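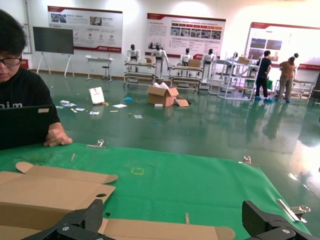 Cletik Gripper Bench, Packing Group

November, late, with tea

I meant to write this up at lunch and then lunch went the way it goes, so it's evening and my feet are up on the other chair and I'll put down what I can remember before it all runs together. This was our first full day with the Flutard fingers on, the carbon ones, and I have been looking forward to them since Ultan Quinlan first waved the quote at me and told me not to get excited. I got excited. They are lovely things to look at, you can see the weave in them, and they weigh so little that the wrist controller wanted its payload numbers redone before it would hold still. That took up most of the first hour and I didn't mind a bit.

Orla had already clipped the green cloth down when I came in (the big silver clip on my side, and she was right to use the big one, the little ones always creep). The yellow tape square is getting faint. We keep saying we'll put down fresh tape and then we keep lining things up by eye instead, which is fine for a person and not at all fine when you want to compare one set of fingers with another. I've written TAPE on my hand.

We started with the flat box blanks. My worry with the Flutards was always going to be cardboard, and I'm sorry to say I still have it. They're thick at the business end, chunky and square, and to get under a tuck flap you want something closer to a butter knife. If the flap is already up a little, they take it beautifully, a firm even squeeze and no crushing at the fold. If it's lying flat they push it along the cloth like a cat with a letter. I tried coming in at a lower angle and then I tried coming in from the side, and the side was better, but then the wrist camera has nothing to look at except the finger itself. That is my main complaint about the camera mount, by the way. Grollwood sent us the short bracket and with these fingers on you lose a good bite out of each bottom corner of the view. I could live with it for boxes. For anything small I'd want the long bracket, and I've asked for it, very politely, again.

The floor is a disgrace, scraps everywhere, and I'm as guilty as anyone. I did like having the humanoids lined up along the far wall behind their benches, it felt like having an audience that didn't mind how many flaps I dropped.

After that we swapped back to the old Karamanlidis plates for the cords, so that I'd have something to set the new ones against. The swap should be quick and it never is, because of the one screw that you can only get at with the stubby driver, and the stubby driver lives in a different drawer every time I want it. Five minutes of screws and a good deal longer looking for the driver, if I'm truthful in my own diary.

I'd forgotten how much I like the plain black plates! They have no glamour whatever, flat plate and screws, but they close square and they stay closed. Power cords are horrid things to hold. They're slippery and bundled up in long loops, the cable tie has a tail that pokes into everything, and the plug is heavy enough to swing the whole bundle round if you take it in the wrong spot. The trick we settled on was to bring the jaws in low, below the top loop and near the tie, and let the bottom loops hang where they like. Orla wanted to trim the tie tails first. I said leave them, they'll come with tails on from the supplier and we may as well learn to live with them now. She gave me a look but she put the snips down.

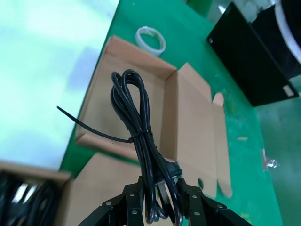 What I want to remember for tomorrow

Grip force first. The controller was set at 3 for the whole of the cord work and I never touched it, partly from caution and partly because Ultan's note on the lid of the case said 3 in very large writing. I'd like to try it a notch higher with the Flutards, because carbon is slick against that shiny insulation and my guess is they'll want more squeeze than the plates do. I could be wrong. I was wrong about the flaps lifting easily and I was very sure about that one.

The spreadsheet is up to row 248, and I've started a new column for which fingers were on, which we ought to have had from the beginning. Orla is going back through the old rows to fill it in from her notebook, bless her, and has asked not to be spoken to while she does it.

Money. The second pair of Flutards would be 3790 with the mounting plate, and Ultan wants a recommendation from me in writing. My feeling tonight is that I'd hold off. They're better than the plates on a raised flap, worse on a flat one, and I haven't given them a fair go on cords yet. If they had a thinner tip I'd sign for them on the spot. I'm going to write to the Flutard people and ask whether they'd grind a pair down for us, or sell us blanks that we could spoil ourselves.

Also: new tape for the square. Stubby driver on a string, tied to the bench. Sweep. And bring the good biscuits in, Orla finished the last of hers and shared them round, and it's my turn.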